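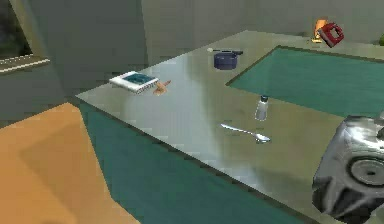 Descaling the kettle, second attempt

Our water comes out of a limestone aquifer, and the kettle shows it. The first attempt used white vinegar at full strength, left overnight. It cleared the walls but not the ring around the base plate, and the tea tasted of pickles until the fourth boil.

This time I used citric acid powder. I dissolved 50 grams in a liter of water, heated it to 80 degrees Celsius and switched off before it boiled. Hot citric acid can leave calcium citrate behind, a deposit that is harder to shift than the original scale, so I kept the soak to 7 minutes and poured it out while it was still cloudy. A second, weaker batch went in cold for an hour.

The base ring is gone. Two rinses were enough to clear the taste.

Cadi Pumphrey wrote in to suggest a filter jug. I priced the cartridges and will stay with the powder for now. Next check is in October, when I will also do the shower head.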